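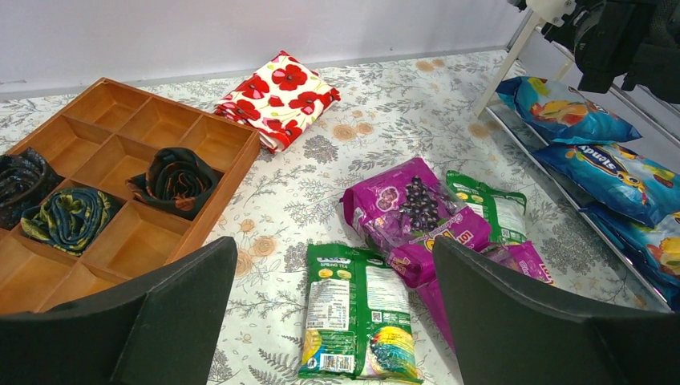
Tie tray and snack table, start of check.

Print this page | E-mail this page

Guest Room Storage and Snack Check — November
Property: Keskin House, upstairs
Checked by: Wendell Ostrowski
Start: 9:40 a.m.

Part A. Tray and cloths

1. Tray sits flat, no splinters on rim or dividers. OK. One divider has a little play in it. Glue before the next check.

2. Rolled items, one to a cell. OK. Three rolls in the tray. The black one with the orange and rust pattern goes in a middle cell and should stay there so it is easy to find.

3. Empty cells wiped out. OK. Dust collects in the corners. Use a dry brush, not spray.

4. Poppy cloth folded and set back near the wall. OK. Refold if the edges start to spread.

5. Tablecloth clear of crumbs and pulled smooth. Needs work. Shake it out after Part B — there is no point doing it twice.

Part B. Packets

6. Wrappers checked for holes and split seams. Press gently and listen for air. Any packet that leaks goes in the trash and gets written in the log.

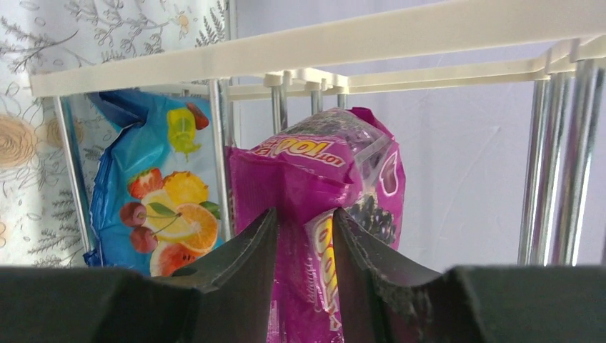 Can a packet stay out if the wrapper is creased but not torn?
Creases are fine as long as the seal holds and the date is good.

7. Dates read and logged. OK. Earliest date goes to the front. If a date is rubbed off, treat the packet as expired.

8. Allergen panel read on every packet. Partly done. The print is small, so bring the reading glasses from the Toven cabinet. Guests with nut allergies are listed on the card inside the door.

9. Crimped ends flat and closed all the way across. OK. Run a thumb along the ridges. Purple packet with the yellow lettering checked at the end seal.
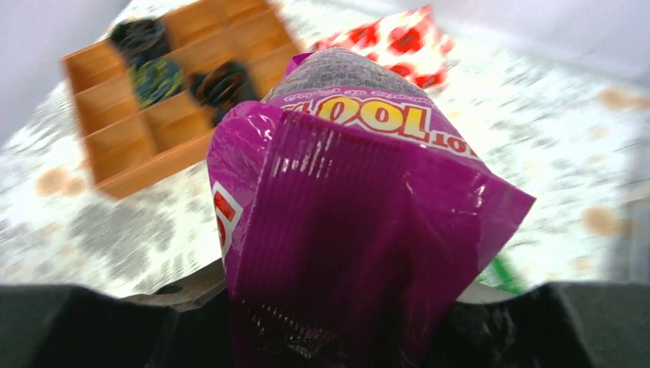

Part C. Storage and follow-up

10. Packets kept away from the radiator. OK. Limit on the shelf label is 78 degrees. The thermometer was well under that.

11. Lidded bin ready for opened packets. Not OK. The Prira bin has a cracked lid — replacement requested, form 1157.

12. Food and cloth items stored apart overnight. Packets go in the bin, tray goes in the drawer. Leave at least six inches between the drawer and the heater pipe.

Open items: divider glue, tablecloth, allergen panels, bin lid.
Finished: 10:25 a.m.
W. Ostrowski

4 comments | 6 shares

Related
Linen Closet Check, Keskin House
Replacing Lids on Prira Bins
Gidano Drawer Runners: Cleaning and Oiling
Kitchen Shelf Date Log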